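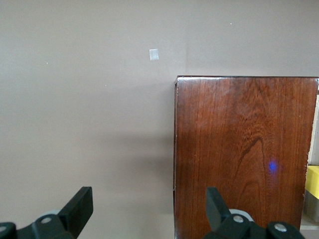

How long does it take to walk from Ornberg to Durine? I had asked myself that since spring, and now I can write down that it took me seven hours, with a long stop for lunch and a short one for my left boot.

August 20, 2025

I was up before the alarm, which never happens, and had my oatmeal standing at the sink because I was too excited to sit. The early bus let me off in Ornberg by the old feed store, and the air smelled of cut hay and a little of diesel, and I thought, well, here we go, old girl.

The first stretch runs along the creek and is as easy as anything. I had the path to myself except for a heron, and we kept each other company for quite a while, him flapping on ahead every time I got close and then looking put out when I caught up again. After the second footbridge the trail turns uphill, and that's where I slowed way down. The sign says the ridge is 2000 feet, and I believe every one of them! I stopped at each bend and told myself I was admiring the view (sometimes I was).

Lunch was up top on a flat rock, a cheese sandwich, two plums and the last of the ginger cookies, which had gone to crumbs in the bag and tasted fine anyway. I could see the water tower at Clirnonard, and past it that long blue line of hills I always mean to look up on the map and never do.

Coming down was harder on me than going up. My boot started rubbing just past the quarry, so I sat on a stump and put on the thick tape and a dry sock, and it behaved itself pretty well after that. The blackberries are ripe all along the lower lane, more than 300 to a bush I'd swear, and I ate so many that my fingers are still purple as I write this. I should have brought a tub. I'll bring one next time, and I'll be sorry if the birds get there first.
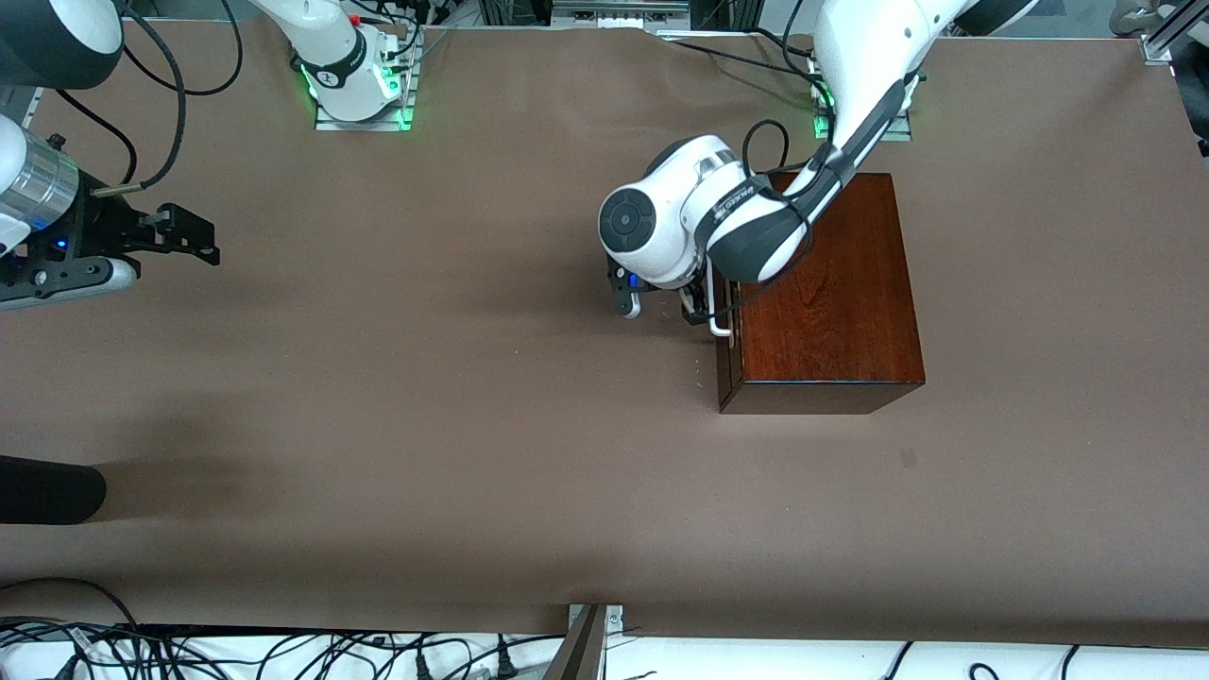

Arm over the brown-topped table.

I got into Durine a little after four and had a lemonade at the Hughes, out on the porch with my feet up on the other chair. It was 76 degrees by their thermometer, with a nice breeze coming off the fields. I could have stayed until dark, but there was the bus to think of.

Now I'm home and bathed, and there's soup on the stove. My knees are talking to me. I'd like to do it again in October when the leaves have turned, going the other way so the steep part comes first. Must remember to order new laces and wash the thick socks.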